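Imby T2 Two-Arm Teaching Cell
Jevberg Automation – Equipment – Teaching and Demonstration

Order code: T2-127
Status: in production, made to order
Page last changed: 2025-10-14

The Imby T2 is a closed tabletop cell with two arms, made for showing a robot a task before it must do the task alone. A person sits at the operator station, moves two small hand controllers, and the arms in the cell follow. Everything the arms and cameras register during this time is saved as one demonstration. After enough demonstrations of the same task, the recordings can be used for training with the software of your choice.

We built the T2 for soft things. Boxes and metal parts keep their shape, and many good cells exist for them. Cloth, small bags and underwear change their shape each time they are touched, and it is difficult to write a program for this by hand. A person who can feel her way through the task is a much better teacher. 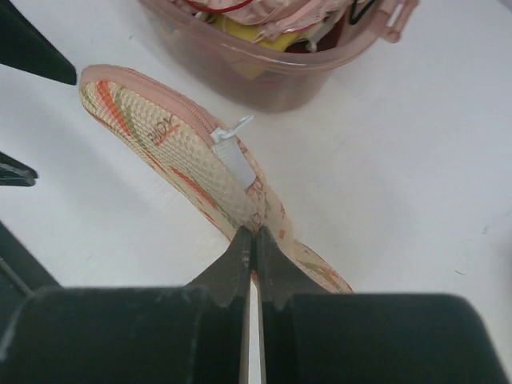
The gripper fingers are narrow at the tip and wide at the body. With the narrow tip the operator can take a thin edge or a zipper pull, and with the wide part she can press a thing lightly to the table. The tips are wearing parts. They are changed with two screws and should be checked after every 100 hours of teaching. We deliver one spare pair for each arm.

Two ways of teaching

Remote control. The operator station stands next to the cell or up to 11 meters away from it. The hand controllers have the same joint order as the arms, so new operators do not need to learn a special way of moving. A foot pedal starts and stops the recording, and a second pedal marks a try as bad, so it can be taken out later without watching everything again.

Teaching by hand. The arms can also be set free and guided directly at the wrist. We recommend this way for start positions and for slow, short movements. For work where both arms meet over one object, please use remote control – with two arms to guide, one person has no hand left for anything else. 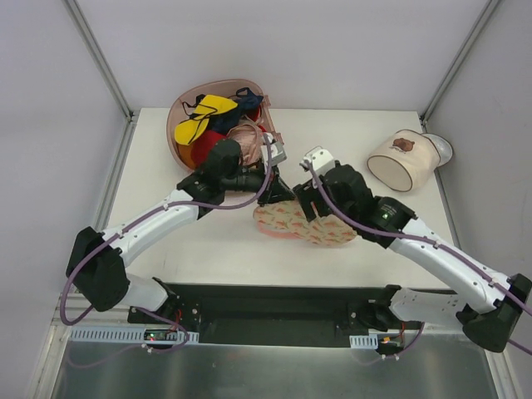 Each wrist has its own camera, and a fixed camera looks over the whole table. The pictures from all cameras are saved with the same time mark as the joint positions. Camera cables go along the outside of the links. Please leave the loop at the elbow as it is delivered. If the loop is made shorter, the cable will pull at the connector when the arm is fully bent.

The walls are plain and light, so that colors in the recordings stay the same from morning to evening. Both arms stand on one rail at the front edge of the table. They can be moved sideways on the rail after loosening the clamps, but after this the cell must be calibrated again. The calibration takes around 11 minutes and the software leads you through it. 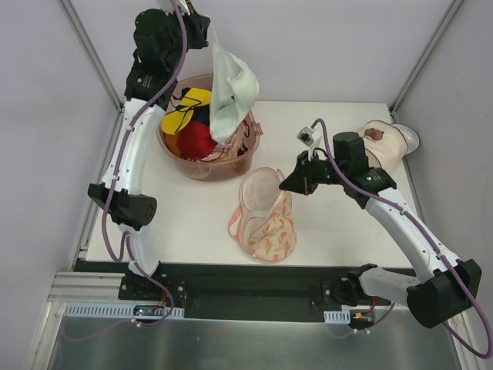

Product group: Teaching and Demonstration, Jevberg Automation

Tasks used with the T2

The following tasks are part of the starter set and come with written instructions for the operator:

Take one piece of clothing from a full basket
Put a small cloth into an open bag
Open and close a zippered pouch
Lay a soft item flat on the table
Put a soft item back in the basket

We advise to begin with the first one. It looks simple, but pieces in a full basket hang together, and the operator quickly learns how high she must lift and when she should let go and try again. The written instructions were made by Genalyn Ocampo, who trains our operators, and she has changed them several times after comments from customers. The newest edition is from August.

Please do not correct your operators too much. Small differences between two demonstrations are useful for the training. Big differences, for example when one person begins always with the left arm and another always with the right, should be agreed before you start.

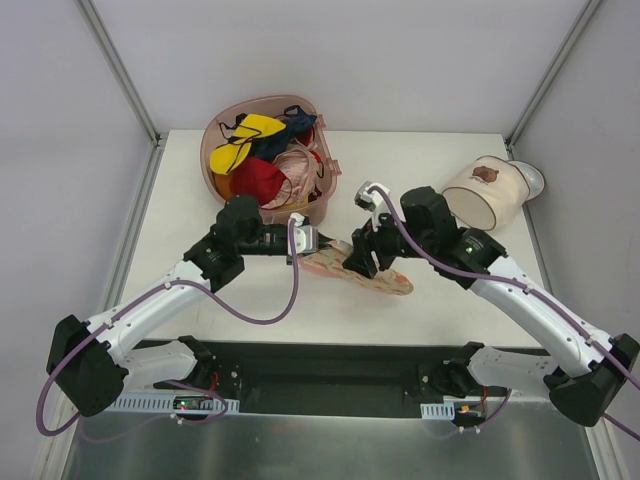
For a good result, the items should be placed a little differently before each recording. The software can show a suggested layout on the operator's screen, or you can decide it yourself.

What is delivered

Cell with table, walls and rail
Two arms with grippers and wrist cameras
Fixed camera with holder
Operator station with two hand controllers and two pedals
Recording computer with Talometti software, one license
Spare gripper tips, tool set, printed manual

Technical data

Weight of cell without operator station: 187 kg
Arms: 2, on common rail
Emergency stop: one at the cell, one at the operator station
Languages of the software: English, Swedish, Japanese

Not included: transport, table for the operator station, the items for the tasks.

Customers who already own the Takeda rail can order the cell without rail. Please write this in your order, as the mounting holes are then different.

Questions about the equipment and a visit to our demonstration room: Melur Wijaya, Teaching and Demonstration. Operator courses: Genalyn Ocampo.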